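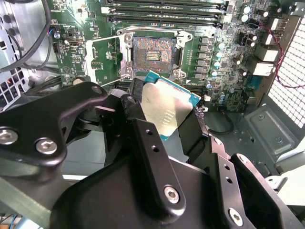 Kylie Prendergast reckons I should have just bought a new computer and been done with it. She left a comment on my last post saying that by the time I'd paid for the bits and lost a fortnight of evenings, I'd have been better off with something out of a shop, with a warranty and a nice box. Fair enough, Kylie! But I've had this old tower since my first proper job and I'm fond of the thing (even if it does sound like a hairdryer).

So, the money. I gave myself a limit of £165 for the lot and I've got £27 left, which I'm choosing to call savings. The second-hand processor was the big one. I got it from a seller on Posto after watching the listing for days, and it came in so much bubble wrap that the cat moved in. Memory was cheaper than I'd feared. I was all set to spend another 100 on a graphics card but what would I do with it? I write letters, I do my accounts, I look at holiday cottages we can't afford.

The bit I keep putting off is the files. I've got photos going back to before the kids were at school, all in folders called things like "new" and "new 2" and "sort this". I promised myself in May I'd go through them and I've managed one folder, mostly because I got stuck on our week in Wales and had to ring my sister about the caravan.

If anyone has a good way of finding duplicates without paying monthly for it, please do say. My brother-in-law swears by doing it by hand with a pot of tea, but he's retired.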